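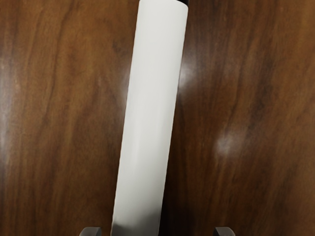 Can a robot clear the kitchen table yet?

In a lab, most of the time, if the things on it are ones it has practised with. In an ordinary home it still can't be left to get on with the job.

Members at Britham have been asking about this since the talk in March, when the Nekgate project showed its results so far. Nekgate is a small effort run from Gratton, and it deals only with picking up and putting down. Most of its practice is done in simulation, where an arm can try the same pick-up all night and nothing gets broken. The test reported at the talk ran to 477 attempts in simulation, using plain items on a polished wood table top. The arm missed or dropped the item in 33 of them.

That sounds good until you think of it as housework. A person who dropped that many things while tidying up would be asked to stop. The team said the failures were mostly with items lying at a slant, where the fingers came down too close to one side and pushed the thing away before they could close on it.
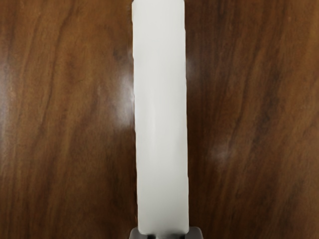
Speed is the other trouble. Most of us would lift a bottle off a table without looking at it properly. The arm stops, works out an angle, moves in and stops again, and a full table would take it most of an evening. The team would sooner have it slow than careless, and few in the audience argued with that.

Shop floors are further along. Juntunen, the packing firm on the Gratton road, has 2 arms filling cartons on its late shift. They handle one shape of tub all night, always facing the same way, and a member of staff still deals with anything that has tipped over. A kitchen offers no such help – every item is different and somebody has usually moved it.

Nekgate plans a further 100 attempts on a real table before the summer, with the same items and a cloth added. Results will be given at the autumn meeting, which starts at 7.30pm in the usual room.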